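Setting up the Motby hand-held gripper kit and recording your first sorting session

This guide covers the Motby kit from opening the box to a finished set of recordings. It is written for people who have the standard two-finger version with the ribbed blue pads. If you bought the long-finger version from Cokach, the steps are the same except for the pad fitting.

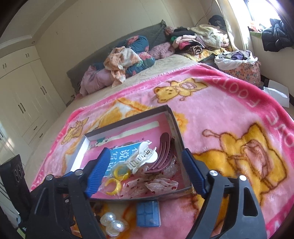

Plan on an evening for the first run. Most of that time goes into fitting the pads and getting used to the trigger. After that, a session of small-item sorting takes very little preparation, and you can do it on a table, a bed or the floor.

What you need

The gripper, with both arms attached
One pair of ribbed pads, plus the spare pair from the bag
The small hex key from the kit
A memory card with plenty of free space
An open tray or shallow box
A mix of small household items to pick up

The kit does not include a tray. Any shallow box will do as long as the walls are lower than the fingers are long. Hair clips, rings, ribbons and small cases are good practice items. They come in awkward shapes and they are easy to replace if one gets dropped and stepped on.

Step 1: Fit the pads

Slide each pad onto its finger from the tip. The ribs should face inward, toward the other finger. Push until you feel the pad stop against the shoulder of the arm. If it stops early, take it off and check for a thin strip of molding left inside the sleeve. Two of the pads in my kit had one. It pulls out with tweezers.

Close the fingers slowly and look at them from the tip end. The ribs should meet along their whole length. If they touch only at the tip, the arm is sitting at a slight angle and needs Step 2 again after you have finished it once.

Step 2: Check the screws

The screws on top of the arms come tightened from the factory, but check them before the first use and again after your first long session. Snug is enough. Overtightening makes the arm drag, and you will notice it as a delay when you let go of the trigger.

Open and close the fingers a dozen times. The movement should feel the same all the way through.

Step 3: Calibrate the opening

Turn the gripper on and hold the button on the handle until the light blinks. Open the fingers all the way and press once. Close them all the way and press again. The light goes solid when the values are saved.

Do this every time you change pads. A worn pad is thinner than a new one, and the recorded finger width will be wrong if you skip it. Sandra Wragg, who wrote the calibration notes on the Motby support page, suggests changing pads after 500 grasps. Mine were still usable at that point, though the tips had started to go smooth.

Step 4: Set up the work area

Put the tray down where you can reach both sides of it without twisting your wrist. The gripper should come in from above with an arm on each side of the object. Leave some clear space next to the tray for the items you take out.

A soft surface such as a blanket or mattress is fine, and it is kinder to the fingertips if you come down too hard. The tray will shift and tilt on it, though. If you want the tray to stay level, slide a large hardcover book underneath. I record some sessions each way.

Keep bright windows to the side or behind you. Glare can wipe out part of the picture, and the Lozano software sometimes loses its position tracking when a large area is washed out. Furniture, clothes and bedding in the background are no problem for tracking. A plain white wall is harder for it than a messy room.

Step 5: Record

Press the record button and hold still until you hear the tone. Then:

Move to a point above the tray with the fingers open.
Lower the gripper over one item.
Close until the pads hold it, then lift straight up.
Move it clear of the tray and set it down.
Open the fingers fully before moving away.

Work at a steady pace, slower than you would by hand. The software drops frames where the gripper moves too fast, and a clip with too many dropped frames is rejected at upload.

Flat items are the hardest. For a booklet or a card, come in at one edge and tip it up before you close. Anything in a clear plastic bag is best picked up by a fold in the bag. Claw clips hold well across the hinge and badly across the teeth.

Stop after 6 items and save the clip. Short clips are easier to check, and if one goes wrong you lose less.

Step 6: Check and upload

Open the clips in the Lozano viewer. Look at the width graph under the video. It should drop each time you grasp and come back up each time you release. A flat line means the calibration did not save, so go back to Step 3.

Delete bad clips before uploading. The basic plan has space for 300 clips, and rejected ones count toward that until you remove them by hand. The plan sold through Gadusstead has the same limit but keeps deleted clips for 13 days, which saved me once.

Is the kit worth buying?

For small-item work, yes. The pads grip well, the arms are stiff, and the calibration takes less than a minute once you know it. The handle is too thick for small hands, and the printed manual still shows the old button layout - use the one on the support page, which was updated in October. I would also like a second pair of spare pads in the box. They can be ordered separately, but shipping costs more than the pads do.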